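Chapter 4
Where the Examples Come From

A policy that learns from demonstrations knows what its demonstrators did and very little else. The sentence is easy to agree with and hard to keep in mind once the training curves start to look good. This chapter is concerned with the stage before the curves, when people stand at tables with grippers in their hands, and with how much of what gets claimed later was decided there.
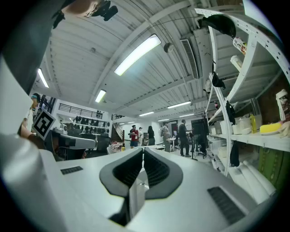
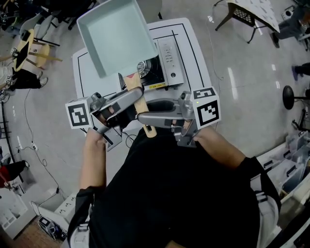
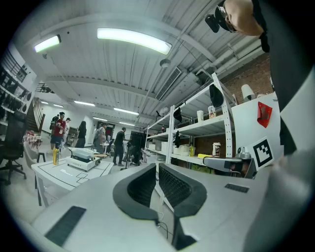
Figure 4.1 (three parts). Hand-held grippers during collection; the middle view has a pan held over a tabletop cooktop.

Learning Systems Teaching Group – Department of Mechanical and Mechatronic Engineering

4.1 The claim and the evidence

The usual case for hand-held grippers goes like this. Teleoperating a robot arm is slow and tiring. Give a person the gripper itself, record what it sees and where it goes, and you can gather examples at something close to the speed of ordinary work. No arm has to be shipped, bolted down or repaired. The printed markers help with working out where the tools are, the cameras take care of the rest, and the data can be used on whichever robot you happen to own.

Parts of this are true. The speed is real, as anyone who has tried both methods will confirm. The last part deserves a harder look. A human wrist and shoulder get into positions that many arms can't reach, and they do it without the person noticing. When both grippers close on the handle of a frying pan, as in the middle view, the load is shared between two hands by someone who can feel it shift. Unless the tool carries a force sensor, none of that feeling is in the recording. What's left is a pair of trajectories and some video, from which the learner is expected to work out why the hands moved as they did.

Ebere Shehu's notes on the Nikby collection put the matter more bluntly than most published work. Nikby gathered 1337 demonstrations of kitchen tasks and was described, in its first summary, as a "diverse" set. Shehu went back through it and found that 9 people had supplied all of them, that 3 of those had supplied well over half, and that every cooktop task had been done at the same height of bench. The summary was revised in September. The word "diverse" stayed in.

4.2 What counts as one example

Before reading any dataset paper, find out what the authors counted. Lamodach counts an episode each time the recorder is started and stopped. Abugri counts only the episodes that survive its pose filter, and doesn't report how many were thrown out. Gato cuts a single long recording into segments and counts each segment. A headline figure of 2000 could therefore mean three quite different amounts of work, and a table that lists the projects side by side is comparing very little.

The discarded episodes matter more than the counting convention. Pose tracking tends to fail under fast motion, when a marker turns away from the camera, or when an object held close to the lens blocks most of the view. Those failures aren't spread evenly over the tasks. They pile up in precisely the moments that are hard to do: the regrasp, the tilt, the quick catch. A filter that removes bad tracking will also quietly remove difficult behaviour, and the set that remains looks smoother than the job was.

4.3 The room

Look at the background of the outer two views in Figure 4.1. There are people standing well beyond the gripper, shelves of odds and ends, a staircase, and rows of fluorescent lights on the ceiling. All of it goes into the training images along with the task.

Some authors treat this kind of clutter as a virtue, on the grounds that a busy background makes for a robust policy. That would follow if the clutter changed. A shelving unit that stays put for an entire collection is a landmark, and a network will use a landmark if it lowers the loss. The test is cheap – move the table to another room and run the policy again – and it's surprising how seldom the result is printed.

Lighting raises the same problem in a milder form. So does the work surface. If tape lines on a table always sit in the same place relative to the cooktop, the learner has been given a coordinate system that no kitchen will supply.

4.4 Demonstrators get better, and then they get odd

People new to the tool are clumsy with it, and their early episodes are often dropped. After a few days they're quick. After a few weeks they have habits: a pause before each grasp because it helps the tracker, a wide swing of the elbow to keep the marker in view. These habits suit the recorder. Whether they suit the robot is a separate question, and one we return to in Chapter 6 with the replay experiments.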